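Flosent Drying Rack, Black with Metal Rods

Sold by Conodberg Household and Workshop
Item group: Racks and drainers
Condition: new
Availability: in stock at Flunbridge, delivery or collection

This rack is made for drying dishes, but a good part of our customers buy it for the hobby room. It has a floor of parallel metal rods and a solid black panel at each end. Things lie flat on the rods and the air can come to them from below. On a kitchen counter it holds plates and cups after washing. On a work table it holds the small things you want to keep in sight while you are gluing, packing or repairing.

We have kept the Flosent in our range for 19 months. In this time we changed the text of this page several times, because people wrote to us with the same questions. Please read it through before you order, it will save you a message.

The rods

The rods are silver-colored and polished, and they run next to each other without any cross wire on top. You can slide a plate along them and it does not catch. At the ends they go into small black sockets. Push each rod in until it stops. If one rod feels higher than its neighbor, take it out, turn it a little and push it again.

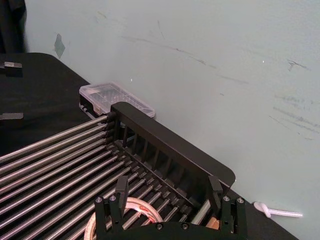 Flosent rack, end panel and rod sockets, with a roll of tape on the rods.

The end panels are matte black with rounded corners. The top of the panel is broad and smooth, so you can take hold of it with the whole hand when you carry the rack. The inner side has narrow upright slats with openings between them. Food pieces can collect in these openings if you use the rack every day. A soft bottle brush goes in well. Please do not use a knife or a screwdriver for this, we have seen panels which came back with deep scratches.

Which things it holds well

Plates, saucers, lids and cutting boards of normal size. Cups and glasses, placed upside down. Baking forms, if they are not too heavy on one side.

In the workshop: rolls of tape, brushes, clamps, small jars with the lid closed, painted parts which must dry on the bottom side too. A roll of tape can lie flat on the rods, and you pick it up by the rim without scratching for it with your nails as on a table.

Which things it does not hold well

Teaspoons, screws, beads and everything thin enough to go between the rods. For the cutlery you need a separate cup, it is not included. Also we do not recommend to put a hot pan directly from the stove on the rack. Let it cool on something else first.

Using it on a work table

My colleague Esi Quansah does the gift packing in our shop before the holidays, and in December she moved one Flosent from the kitchen to the packing table. She did not bring it back. I asked her how she likes to arrange the table and she gave me these notes, which I repeat with her permission.

Put a dark cloth under everything. Small light pieces are easier to find on it, and drops of glue do not reach the table. The cloth will wrinkle, you can leave it so.

Keep the rack in the middle and let the tape live there. The tape is the thing you take most often.

Stand an open shallow box beside the rack for the work which is in your hands now. A low cardboard box without a lid is enough. When you stop for lunch, everything goes in the box and nothing is lost.

A clear organizer case with compartments goes to the back. You can look through the lid before you open it.

The glue gun has its own corner near the wall, with the cord on the same side. Do not put it on the rack. Follow the instructions of your glue gun about how it should stand and when to unplug it. 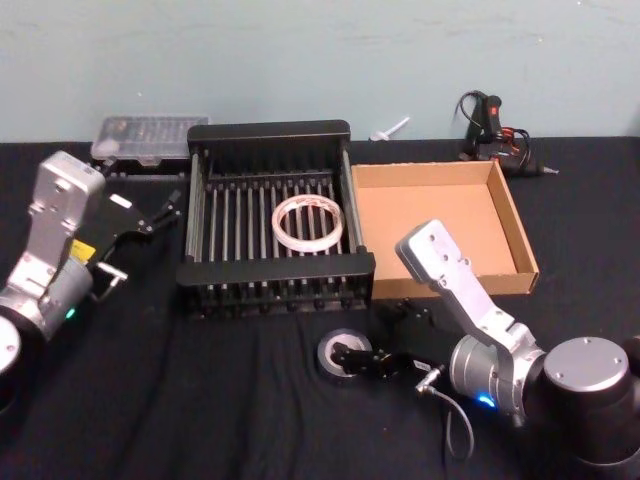
Cleaning and care

Wash the rack with warm water and ordinary dish soap. Dry the rods with a cloth if your water is hard, otherwise you will get white spots on them. The spots do no harm and vinegar takes them away. Not for the dishwasher, as the sockets can become loose from the heat.

Hot glue on a rod: wait until it is fully cold, then pull it off with your fingers. Glue from tape can be removed with a little cooking oil on a paper towel. Wash with soap afterwards.

Check the sockets every few months. Spare sockets can be ordered in packs of 3. Write "Flosent sockets" in the message field of your order.

Delivery and returns

Orders of one or two racks go by parcel. For larger orders for schools, canteens or hobby clubs please write to Nima Ghaffari at the Flunbridge store, he will prepare an offer and tell you the delivery day. We can also put your order together with other goods from our catalog.

You can return an unused rack in the original carton. If a part is missing or damaged, do not send the whole rack back. Send us a photo of the part and we will mail the replacement.

The store is closed on Sunday. Messages which arrive on this day are answered on the next working day.

Customers also looked at: Lie drip tray, black. Lie cutlery cup. Cotton work cloth, black.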